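Skevia sells fly lines and leaders out of a small shop in Isusham. The owner has been building them there for eight years and talked with us in July about what most customers ask for.

"People buy a rod and then put any line on it," the owner said. "A weight-forward line is fine for most of them. On small creeks I'd go with a double taper – it lands softer, and you can turn it around when one end wears out."
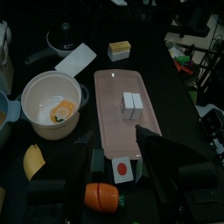 The shop's casting instructor disagreed on that last point, saying few anglers ever bother to reverse a line and most just buy a new one.

The owner laughed at that but held firm. Skevia shipped 872 lines last season, and some 247 of them were double tapers, mostly to people who fish the Gristance and its feeder creeks.

"Clean it every few trips," the owner said. "Mild soap, warm water, a soft cloth. Don't leave it on the dashboard."

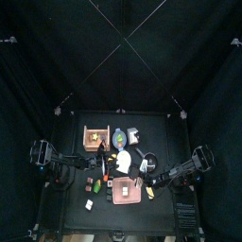

Leaders and tippet

For trout the owner starts customers with a nine-foot leader tapered to 5X. "If the water is low and clear, add two feet of 6X. Wet the knot before you pull it tight."

A new sinking-tip line is planned, but the owner would not give a price yet.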